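Home | Programs | Reports | Contact

Olladwood Meeting Room Acoustics Program: Progress Report to the Nolte Fund

April
By Kavitha Arumugam

Print this page | E-mail this page

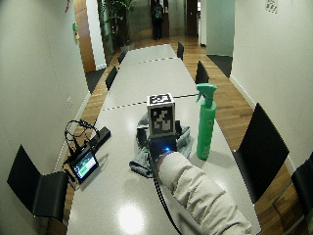 Will the treated rooms be ready for use before the end of the grant period?

Seven of the nine rooms will be. The remaining two depend on a ceiling permit that the building owner has filed but not yet received, and they are now scheduled for the first month of the extension.

1. Scope

The grant covers acoustic treatment of nine small and mid-sized meeting rooms on two floors of the Olladwood building. The rooms were selected from the complaint log kept by the front office, which held 67 entries on speech clarity at the time of application. Most entries concerned remote participants who could not follow the far end of the table. A smaller group concerned speech carrying from one room into the next.

The work is divided into absorption (wall and ceiling panels), isolation (door seals and partition gaps), and verification (measurement before and after treatment). Furniture, lighting and conferencing equipment are outside the scope.

2. Work completed this period

Baseline measurements are finished in all nine rooms. Reverberation time was measured in octave bands with the rooms unoccupied and the doors closed, at three source positions per room. Background noise was logged overnight and again during office hours with the ventilation at its normal setting.

Wall panels from Sorberg have been installed in five rooms. The panels are fixed to battens, leaving an air gap behind them. The original drawings showed direct mounting. The change was made after the baseline data showed that the longest decay times were in the low bands, where a thin panel on a hard wall does little. Batten mounting added one working day per room and no material cost, as the battens were in stock.

Door seals have been replaced in six rooms. Two doors were out of square and had to be rehung before the drop seals would close evenly. One threshold was ground down by the building's own crew.

3. Results to date

Repeat measurements have been made in two of the five paneled rooms. In both, mid-band reverberation time is now inside the target set in the application. The low bands improved less, and one of the two rooms is still slightly over target at the lowest band reported. Corner absorbers are being considered for that room. They would come out of the contingency line.

Speech isolation between adjoining rooms was tested at one shared wall. The seals made a measurable difference at the doors, but the test also showed a leak above the suspended ceiling, where the partition stops short of the slab. This was not on the drawings supplied to us. The gap has since been inspected from a ladder in four locations and is present in all four.

Full tables are in the annex sent separately.

4. Delays

The Laltoro ceiling baffles arrived 22 days late. Part of the delivery was also the wrong depth and was returned. Replacements are on site and have been checked against the order.

The ceiling permit affects the two rooms on the upper floor where baffles hang from the slab. The reviewer asked for a load note and a revised sprinkler clearance drawing. Both have been submitted. No date has been given for a decision.

Access has been a minor constraint. Rooms are booked heavily in the mornings, so drilling is done after 4 p.m. This suits the installers but shortens the time left for measurement on the same day, and repeat measurements have been grouped into separate visits as a result.

5. Budget

Spending is within the approved total. Panel and seal costs are under plan. Labor is over plan because of the rehung doors and the batten work – the net effect is a small underspend. We ask permission to move the underspend from materials to a new line for closing the partition gaps with mineral wool and board. A quotation is attached to the annex.

No contingency funds have been used so far.

6. Next period

Panel installation will continue in the remaining lower-floor rooms, followed by baffles wherever no permit is required. Repeat measurements will be made in each room at least one week after the last fixing, with the same source positions as the baseline.

The front office has agreed to keep the complaint log open in its present form, so that entries before and after treatment can be compared directly. Staff will also be given a one-page listening questionnaire. A draft was circulated in the building and came back with comments on length; it has been cut from two pages.

Decisions requested from the fund: approval of the budget transfer in section 5, and confirmation that the one-month extension applies to both upper-floor rooms.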